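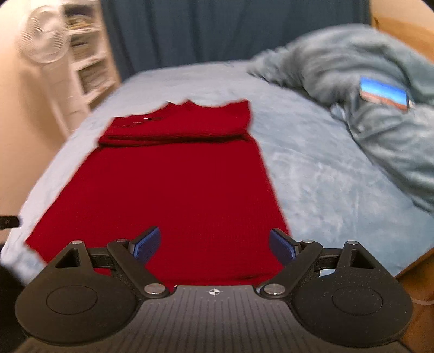
Filed under: Surfing, Contests

The Brondine entry form went up on Monday and I have read it three times. They moved the contest from the first weekend of June to the last one, they cut the heats from 20 minutes to 15, and the over-40 division is now part of the open. I have surfed in it every year since 2015, so I have opinions.

The date first. The beginning of June at Jirport usually still has some south swell in it and the wind stays down until ten or so. By the end of the month you get fog, a lot of people on soft tops, and waist-high closeouts on anything under mid tide. Two years ago I drove down that last weekend just to surf and got out after half an hour. Maybe they know something about the permits that I don't. The form only says "revised window."

The shorter heats bother me more. Jirport is a slow wave. On an average day you can wait 7 minutes for a set, and if you are out of position for the first one you have just lost half your heat. In the semi I lost to Gilberto Henao last year, neither of us caught anything in the first six minutes. He got a right that ran all the way to the rocks, did two turns and a long cutback, and that was pretty much it. I had one decent left and a backup score I would not want to show anybody. At 15 minutes, I think a heat like that comes down to who is sitting in the right place at the horn.

Gilberto disagrees with me, by the way. He says shorter heats make people paddle for the smaller waves and that the beach would like it better. He also won, so he can say what he wants.

As for the open division, fine. There were only five of us in over-40 last time and one went home before his heat. I would still have liked to hear about it before it showed up on the form.

The entry fee is $80 now. It gets you a shirt, lunch on Saturday and a spot in at least two heats, with a second-chance round if you lose the first. Field is up to 200 across all divisions, which seems hopeful to me. The parking lot won't take half of that.

I am probably going to ride the Vunik again. It's a 6'10" with a wide nose and a pretty flat rocker, and it gets me into waves earlier than anything else I own. It does not like to go vertical, but I don't go vertical much either. There is a soft spot near the back foot that I need to look at, and the leash plug has been reglued once. I tried it as a single fin in the fall and went back to the 2+1 after a week. The smaller side bites hold better when there's chop on the face.

My other board is a 6'2" that I bought when I was 15 pounds lighter. I keep thinking I will get back on it.

Someone from Riihimäki wrote to me after the last post, asking if Jirport is worth a stop on a two-week trip down the coast. If you come in September or October, yes. Bring a 4/3, park at the north end and walk. In June I would keep driving.

Entries close in three weeks. I haven't sent mine in. I want to look at the tide tables for the new weekend first, and the form says no refunds after the deadline.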